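Exit interview (university staff)

An exit interview is a conversation, or more and more often an online form, in which a university asks a departing employee why they are leaving and what the job was like. I've written this entry for our staff wiki and I've sat on both sides of the table, so expect a few opinions along the way (the edit button is up top if you disagree!).

Background

Companies got into the habit long before universities did. In academia people were expected to leave: doctoral candidates finish, postdocs run out of contract, lecturers get a better offer somewhere with cheaper rent. Asking them why seemed a bit silly. What changed minds, at least at the places I know, was the support staff. When a whole student desk empties out between one February and the next, somebody in human resources starts wanting to know the reason, and a form gets drawn up. Faculty were usually added to the form later, and you can often tell from the questions, which still talk about "your shift" and "your supervisor" to people who haven't had either in years.

How it works

The usual setup goes like this. You hand in your notice, or your contract reaches its last stretch, and a message arrives with a link or an invitation. Taking part is voluntary almost everywhere. The talk itself tends to be short and friendly, and it's held by someone from human resources outside your own department. Some universities let the department head do it, and I'd call that a mistake, for reasons that will be obvious to anyone who has ever had a department head.

Typical questions cover workload, the relationship with your manager, how evaluations were handled, pay, housing, opportunities to move up, and whether you'd come back. The last one is my favorite. I've heard people complain for most of an hour and then say yes, of course, tomorrow if you'll have me.

Forms and software

Ludden College uses a paper form with 51 questions, and it's as tiring as it sounds. Caputo University went the other way and asks 2: what made you start looking, and what would have made you stop? I love this. The answers run long because people aren't worn out by the time they reach the box, and the staff who read them say they get more out of one of those paragraphs than out of a page of tick marks.

Larger schools tend to buy a package. The one I've used is Karkik, which sends the invitation, nags you twice, and turns everything into colored bars. It's fine. It does have a nasty habit of filing doctoral candidates under "temporary help," so if you're the one reading the bars, check that category before you panic about it.
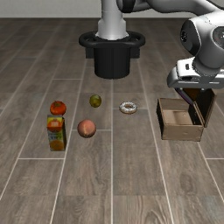
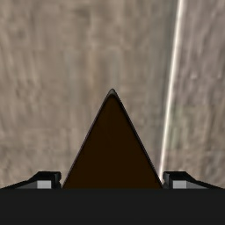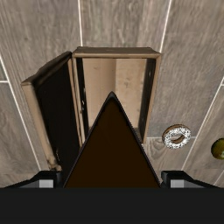 Marginal comment from a reader at Ludden: the paper form may be long, but I finished mine over two lunches and it was the first time anyone there had asked me about advising load, so please don't shorten it on my account. Fair enough, and I've left the comment in. Length clearly bothers some of us more than others, and advising load really is missing from most of the shorter versions.

Confidentiality

This is the part people ask me about most. A good policy says who reads the answers, how long they're kept, and how small a group can get before results are no longer reported separately. A bad policy says "your answers will be treated with care" and stops there. In a department with four people, one of whom just left, there isn't much mystery about who wrote the remark on the broken promotion process. Some universities hold the answers back and only report them once a year, all mixed together, and that helps a lot.

Complaints of harassment or bullying are a special case. The interviewer can't always keep those to themselves, and they should tell you so before you start talking, while you can still choose to go to the ombuds office instead.

Do the results get used?

Sometimes! Lonow State, with 3204 employees, read through 200 exit forms in one go and found that evaluations kept coming up: people hadn't had one, or had one with a manager they'd met that same week. Annual reviews there now have to be held by someone who has worked with you for at least a semester. That's the success story everyone in my line of work passes around, and I pass it around too.

The weak points are well known. People who are leaving want a reference, so they're polite. People who are furious skip the thing altogether. And the timing is late by design, as the person you might have kept already has a new parking permit somewhere else. For that last problem some departments have started holding "stay interviews," the same kind of conversation with people who haven't resigned. I'm a fan, though they take time and they need a manager who can hear bad news without arguing back.

See also

Staff satisfaction survey; Ombuds office; Annual review; Stay interview; Notice period

Last edited 2022-10-29. The section on retirees still needs writing, and I don't know enough about it to start.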